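About us

Sivden – washbasins, counters and small bathroom things
Kurtuluş, Istanbul

Sivden is a small shop and workshop for the washbasin corner. We sell basins, faucets, countertops and open shelves, and also the little things which live around them: cups, soap dishes, toothbrushes, sponges. We do not sell bathtubs and we do not sell showers. People ask us this every week, so I write it at the beginning.

We started on two floors of an old building in Kurtuluş. Downstairs was a seller of buttons before us, and his drawers are still in the wall. We keep washers and screws in them. Upstairs we have the office, the long counter and the samples. The stairs are narrow, so please call us before if you come with a baby carriage and we will bring the samples down to you.

The name has no special meaning. We wanted a word that is easy to say in Turkish and in English, and the sign painter asked for six letters or fewer.

How we think about a basin

Most of our customers have a small bathroom. In the old apartments of our neighborhood the washing place is sometimes only a corner of the corridor. For these homes we like a rectangular basin with a flat rim. The rim is a shelf which you already own. A cap, a ring or a bar of soap can stay there for one minute – of course not for one year.

We also like a faucet with a high curve. You can put your hand under it, or a cup, or a toothbrush, and you do not hit the basin each time. It sounds like a small matter, but a family uses this place many times in one day.
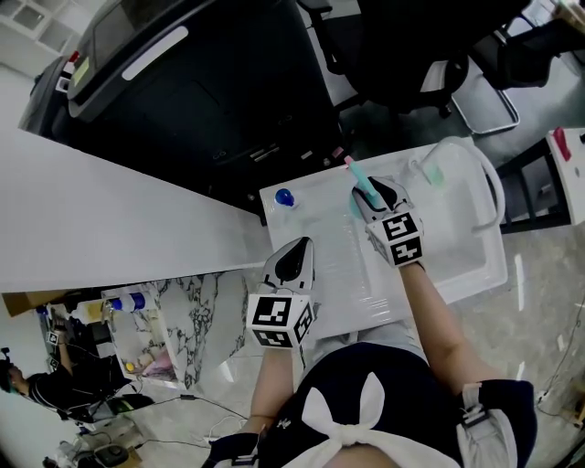 The Sivden workshop

A glossy white basin at the end of a long white countertop is the arrangement we recommend most. The counter gives you space for your things on one side, and the open shelf below takes the bottles. With a teal and pink toothbrush over it, a white basin does not need more color, I think. Customers who want a green or a blue basin can order it, but they should wait longer.

What we make and what we buy

The counters we cut ourselves. The basins come from Kistberg, a family factory we have worked with from the beginning, and the faucets are from Prergate. We visited both before we ordered the first piece. In our list there are now 408 articles, and the smallest is a rubber ring for the drain. If your ring is broken, please do not buy a new basin. Bring us the old ring in a bag and we will find the same size.

Last August we made the list new and took out the things which we did not like to sell anymore. Mostly they were soap pumps with a weak spring.

Delivery and fitting

We deliver on the European side of the city with our own van. For the Asian side we use a carrier, and you pay the price of the carrier without addition. Fitting of one basin with faucet takes two hours if the wall is good. In old houses the wall is often not good – then we stop, we show you the problem and we agree about the next step together.

We have fitted almost 470 basins until now. For each one we keep a card with the size of the pipes, so if you call after some years we can find it.

Visiting

The shop is open every day except public holidays, from morning until the evening prayer in winter and a little later in summer. Tea is free. Parking is difficult, the metro is better.

Page last changed: Sep 13, 2022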